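Ticket 800 – Yellow tub, scuffs and a sticky patch
Opened by: Silvan Bachmann
Status: open

Hi all, me again, the one with the yellow tub. I bought it from Dretgate in August last year and I love the thing, it cheers up the whole utility room, but the shine has started to go and I'd like to save it before it gets worse.

What I've tried so far. First was washing-up liquid and warm water with a soft cloth. That shifted the sticky patch (old label glue, I think) but did nothing for the scratches. Then a paste of bicarb, left on for 20 minutes and rinsed. Bit better in the corners – no change on the flat. After that my sister swore by white toothpaste, so I did a tiny square with that, and now I've got a tiny square that smells of mint and looks the same as the rest!

I haven't dared use the Sakolex cream yet. The tube says it's fine on hard plastics, but it also says to test it somewhere hidden, and on a tub this glossy there isn't really a hidden bit, is there? I could try underneath, I suppose, but that side has always been duller.

The marks are fine ones, you can't feel them with a fingernail. They show up most where the light hits the shiny part, and there are a few little specks as well.
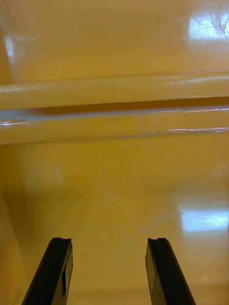

Edeltraud Truммer replied that fine scratches like that usually buff down, and to leave the bicarb alone from now on as it's gritty enough to add more. She'd put a pea of the cream on a damp microfibre, go lightly in straight lines, wipe it off and wait 24 hours before doing any more.

Right, will try that under the rim tonight and report back. Does it matter if the cloth's been through the wash with fabric softener?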